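Franchise bakery opening, can we bless the shop before the inspection?

Posted by Marisa Galli, 1/7/24

Hello to all. My husband and I are opening a small franchise bakery under the Dretier name, in the Bedari shopping street. The contract is signed and the builders are in the unit now. The floor will be poured next week.

We are a church family and we would like our pastor to come and say a prayer in the shop before the floor is closed. My mother also wishes to put a small card with a psalm under the entrance. The franchise manual has 272 pages and I have read all of them, but I find nothing on this matter. There is only a paragraph which says that "no decoration or message outside the brand" is allowed in the customer area. Is a card under the floor a message, if no customer can read it? I do not want to begin with a quarrel with head office. I also do not want to ask a thing which then becomes forbidden for everybody.

Viola Mancuso

Congratulations on the shop! I had a Dretier unit for nine years and sold it last October. In my experience the area manager is interested in the sign, the uniforms, the prices and the opening hours. We had a blessing with 70 guests on the evening before opening and he came too, and ate more than anyone.

Do write to him first, a short and friendly letter. Say the date, the hour, and that it is a private event before trading begins. Keep his reply in the same folder as your contract.

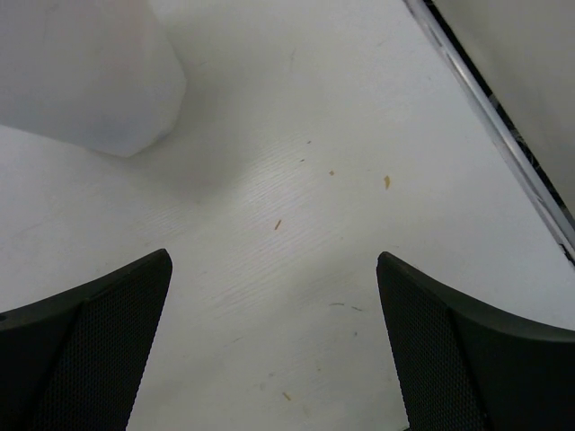

Does the landlord also have to agree to a card under the floor?

It depends on your lease, and you should look for the part called "alterations". A thin paper card is normally not an alteration, but a metal box or a stone would be one, and my landlord asked 990 for the removal of a small plaque that the tenant before me had fixed to the wall. Ask him by e-mail and not by telephone.

Gianni Cocco

just do it and say nothing, it is under the floor

Kenji Rosenthal

I do not agree with Gianni. The builder will see it, and builders talk. Ours was from Dunstan and he was very correct with us, he wanted a written line from me before he would leave anything under the screed. He also told us to put the card in a flat plastic sleeve, otherwise the damp takes it. So speak with your builder some days before the pouring, not on the same morning.

One more point about the staff. If you have already hired people, make the invitation open and do not note who stays at home. With us two of the girls were of another faith and one came only for the coffee afterwards, and this was fine. I would not hold the prayer during paid hours.

For the paragraph in the manual, I understand "customer area" as what the customer sees. But I am not a lawyer and my franchise is a different one (Solex, dry cleaning), so please take the answer of your area manager before mine.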